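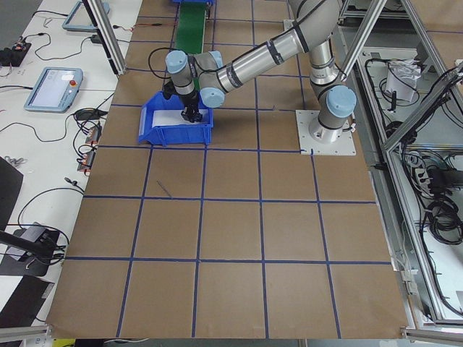 Silver arm with the light-blue joint caps, brown paper on the table.

Flircombe traffic unit open day, August 10, 2025. Notes typed up same evening, sorry for the state of them.

Got there late, parking was a mess. For a road safety day. Cars both sides of the access road and one guy turning around in the ambulance bay until he was told to move. Gate was supposed to close for the first talk but they held it.

Sign in, sticker, bag check. Then straight into the briefing room where Sgt. Wayne Ross was already going. He runs crash investigation for the county. Dry, fast talker, no slides for the first part, just a whiteboard. The unit logged 3674 crashes last year, and most of those never get a full investigation, only the serious injury ones and the fatals. Parked vehicle hits are a bigger chunk than I'd have guessed. People drift. Phone, sun, reaching for something on the floor. Residential streets mostly, posted 30.

Somebody asked why it takes months to get a report back after a crash. Ross said lab results, and then the reconstruction has to be checked by a second person before it goes to the prosecutor. They have two people who can do that check. One was on vacation.

After that we split up. My group went out back to the yard with Marlies Marti, who does the measuring. She had two wrecks set out, a hatchback and a pickup, plates off. Showed us how they read crush depth, where you start the tape and why you never start it at the bumper cover. Then skid marks. They'd done a hard stop on the far lane that morning at 55 and left the marks down for us. Much longer than anyone guessed. A kid in our group paced it off twice becuase he didn't believe it.

Marti also on doors: if you're parked on a through street, look back before you open, get out, and get to the curb. Don't stand there digging in the back seat with traffic going by. She said it three times. Fair enough.

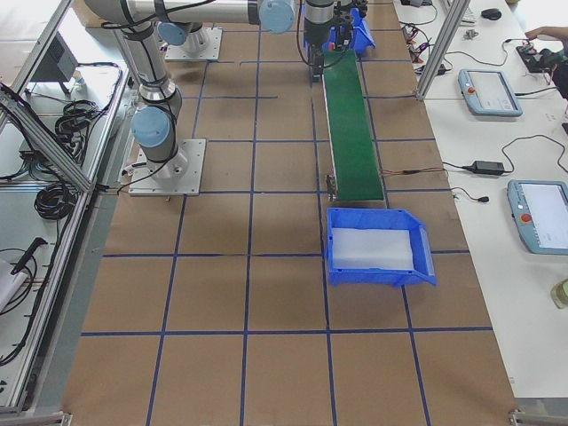

Taped squares on the brown paper, conveyor at the top.

Lunch was hot dogs from the Brurkum firefighters' stand, cash only, long line. Ate standing up next to Valentin Rüegg, who drives a tow truck on contract and had plenty to say about people who don't slow down for flashing lights. He's lost two side mirrors this summer. Wants the move-over fine doubled. Said he'd written to the county about it and got a form letter.

Afternoon was the dispatch room. Smaller than it looks on TV. Only let in a few at a time and no talking near the desks. Reto Pfister walked us through a call on the training line, a pedestrian struck, caller doesn't know what street she's on. You hear him get it out of her bit by bit, nearest store, which way the bus was going. Units moving before she'd finished. Best part of the day for me.

Cell location is better than it was but still off in the valley, he said. If you know the block number say it first, before anything else.

Skipped the seat belt sled, line was around 26 people deep and the operator was on break. The K-9 demo got moved up and I missed that too.

Last stop was Marlies Haslinger at the victim services table by the exit. Quiet table, should of been nearer the front. She had a one page sheet on what to do the week after a crash: who to call for the report number, which bills to keep, how to get your stuff out of an impounded car. Took two.

Next one is supposed to be in spring, no date yet. Sled line first next time. Reports desk is open weekdays if you need a copy, bring ID and the case number.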